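News from the Skivwood studio
2023-06-06

It has been a busy spring for all of us, and we are so happy to share that the library addition in Foter is finally under way. Many of you have followed this one since the first public meeting (and brought some very good cookies to it, thank you!), so you know how long the town has been waiting for a proper children's room.

The addition will sit on the north side, where the old bike shelter used to be, and brings 2759 square feet of new space on one level. There will be two reading rooms with deep window seats, a small kitchen for events, and a covered porch that looks out to the maple trees – all of which are staying, in case you were worried. Van Wijk is the builder, and their crew has already poured the footings along the street side.

We spent a good part of the winter on the roof. The original building has a lovely low slope, and we wanted the new part to feel like a cousin to it, with the same wide overhang and a row of high windows facing the park. The Wovley reading group will meet in the school gym until the doors open, which we hope will be in December. Drawings are up in the front hall, so please stop in and tell us what you think.

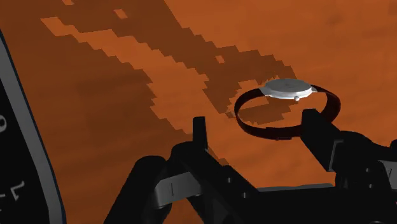 Marking the porch down as my favorite part, though I do hope the ramp comes up from the parking lot side, as the walk from the street is a long one with a stroller.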